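26th June
Notebook, Emrys Rosser

Fans and table things, continued. The Pemico shelf is now sorted, and I started with the fans from the Dridley box. I write the order here so that the next person does not need to ask me.

First the desk fan. Its cord is always the problem, so I keep it away from the dishes. Small fans go after it. I ran each one for 20 minutes yesterday and wrote the result on the Nakau sheet, one line per fan. One handheld was weak after 12 minutes, I will charge it again and repeat.

Bowl and plate stay with the tray. The power strip belongs to this table, please do not take it to the other room. Snacks go back to the cupboard in the evening.

Still to do: ask El Sherbiny for a shorter cord, and wipe the grilles with a dry brush.
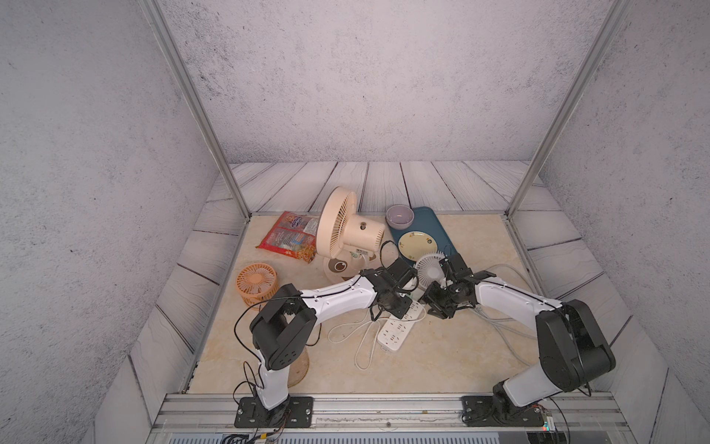 How should a small fan be stored for the winter?
Clean the dust from the grille first, then put the fan in a closed bag or box and keep it in a dry place.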